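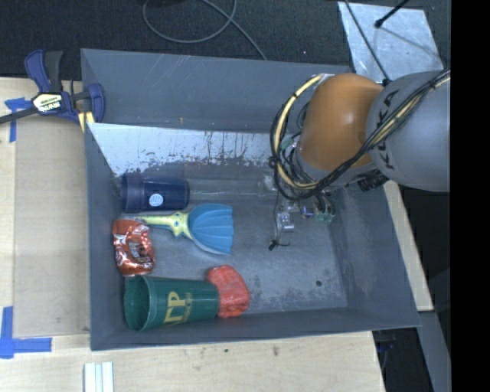

**Stornent Tool and Housewares Library: progress report to the Citik Fund**
August 11, 2026

You asked for a short report this time, after the last one ran to 12 pages and had an appendix on shelving. Point taken.

## Where we are

The library opened its doors in January, in the old shoe repair shop on Nistor Street. The sign still says shoe repair. We have applied to the town to change it, and the town has applied to us for a drawing of the sign in a different file format. In the meantime we get a steady trickle of boots.

Membership stood at 400 when I began this report and 401 when I got back from lunch. The target in the grant agreement was 400, so please count the target as met and the lunch as productive.

## What people borrow

The proposal said, with some confidence, that members would come for power tools. They come for the carpet cleaner. We own 2 carpet cleaners and the waiting list for them is longer than the list for everything else put together. The tile saw has been out once. Its borrower returned it the next morning and asked about the carpet cleaner.

Kitchen and party items have done much better than we planned for. Folding tables, big stock pots and the punch bowl are booked most weekends through the fall. The sand and garden toys, which we took in only because someone left them on the step, now go out to birthday parties and mostly come home again.

## Spending

We are under budget on equipment and over on repairs. The repair line assumed that donated items would work. I'd like to move what is left of the equipment money across to repairs, and the form for that is attached, signed in both places this time.

Rent is on budget. Heating was not, but the landlord has since found the window that wouldn't close, and it closes.

## The catalog

We moved the catalog to Clestasard in the spring. It is a fine system for a library of books. It wants an author for every item, so for some weeks the stepladder was listed as anonymous. The field can now be left blank. Members can reserve from home, and late returns have dropped because the reminders go out by text and not by me.

## Still to do

- Evening hours. Promised for summer, now set for the fall, once the back light is fixed.
- The repair class. The room is booked and the outline is written. We lack a teacher.
- A third carpet cleaner, if the transfer goes through.
- The sign.

The next report is due in January. I will keep it under 12 pages.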